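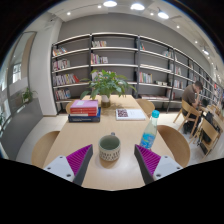 Glaze Fit and the Everyday Mug

A glaze is a thin layer of glass bonded to clay. Both materials shrink as the kiln cools, and they rarely shrink at the same rate. If the glaze contracts more than the body, it is pulled into tension and forms fine cracks, known as crazing. If it contracts less, it is compressed and may flake at rims and handles.

Potters generally aim for slight compression. Glykeria Nikolaidis, a glaze technician at Dredalov, tests each new recipe on 14 tiles cut from the production clay. The tiles go from a hot oven into ice water, and the cycle is repeated three times. Any tile that crazes sends the recipe back for more silica.

Crazing can also appear months after firing. Porous clay takes up moisture and expands, which stretches the glaze. Dredalov keeps one tile from every batch on an open shelf and checks it again in October under a hand lens.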